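Gripper jaw drops out mid-pull on doors

benchrat_7
Anyone else running the Vullska hand-held gripper on door tasks? Mine lost force on the left finger at pull 283 and the door swung back on my thumb. No error in the log - nothing. Firmware is the August one. 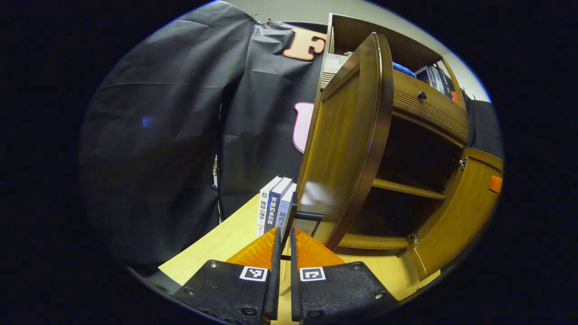
My money is on the Ganard driver board overheating. It cuts out and never reports it. The long black fingers don't help, with that much leverage right at the edge of an open door, and mine is a curved one so the grip angle keeps changing.

tinsnips
Disagree. I've done 1,000 pulls on that same board and it was fine. Check the finger screws first.

benchrat_7
Checked them twice - all tight.

osk_m
Same fault here after 130 pulls. Swapped the cable and it's been quiet so far. Still wearing gloves though!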